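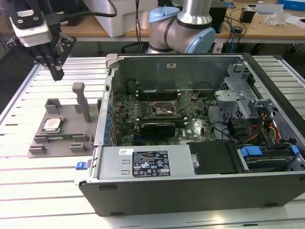 The tower on its side, with the cover off.

Print this page | E-mail this story
Home | Stories | Poems | Contributors | Archive

The Brerstead Machine
by Treasa Ó Conaill

The tower had come from the Brerstead office, and it had come with a letter. Una read the letter twice and put it under the kettle, where it would stay flat.

The letter said that the machine belonged to the late Mr Calvo, that it had been used for the accounts of the lifeboat station and for nothing else, and that the family would like whatever was on it. They would pay 200 pounds. If there was nothing on it they would pay 58, for her time.

She laid it down and took the side off. She always looked before she touched. Her father had mended clocks and had taught her that much, though he had never owned a computer and did not like to be in a room with one.

The board was green and crowded. The graphics card was where it should be, black and plain. Orange, yellow and red wires ran down towards the drive, and the drive sat in its bay behind two blue clips. The processor socket was open and there was no processor in it.

She rang the number at the bottom of the letter.

"Did anyone take a part out of it?" she said.

"What sort of part?" said the daughter.

"Small and square. You could hide it under a biscuit."

There was a long wait on the line. A dog barked at the other end and was told to stop.

"My brother had the lid off in May," the daughter said. "He said it was running hot. He told us he'd put everything back."

"Could you ask him?"

"We're not speaking at the moment."

Una said she was sorry to hear it. She said the drive was the thing that mattered, and the drive was still there. The daughter said that was good, but she did not sound as though she had been listening. Then she said she would ring him after all, and put the phone down.

A padded envelope came from Ristine, which was where the brother lived. He had wrapped the chip in kitchen foil and then in a page of the local paper. There was a note. It said, "I kept it in my desk. I don't know why. Is she all right?"

Una unwrapped the chip and held it by its edges under the lamp. Nothing was bent. She found a place for it in the tray and went to make the tea, and had to move the letter to do it.

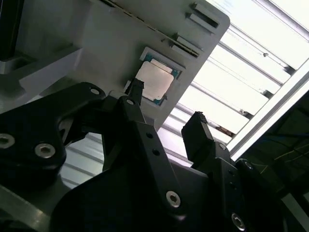
The chip in its pocket in the tray.

She did the work that evening. The machine started at the second try and asked for a password, and the daughter had written that on the back of the letter, so it was Nodero, after the boat. There were 191 files. Most were accounts, as promised: diesel, rope, paint, a new door for the shed. Six were letters. Three began with the daughter's name and three with the son's, and it looked as if none had ever been sent.

She did not read past the names. She copied everything on to two sticks, one for each of them, and put the sticks in two envelopes. On the bill she wrote 200 pounds, then the postage to Brerstead, then the postage to Ristine.

The brother rang before the post could have reached him. He wanted to know if it had worked.

"It started," said Una. "There's something on its way to you."

"And to her?"

"The same to her."

He asked whether he ought to ring his sister or wait until it came. Una said that she only mended computers. Then she gave him the number from the bottom of the letter, in case he had lost it, and heard him look for a pen.

Last updated: 7 December 2024
Back to top | Previous story | Next story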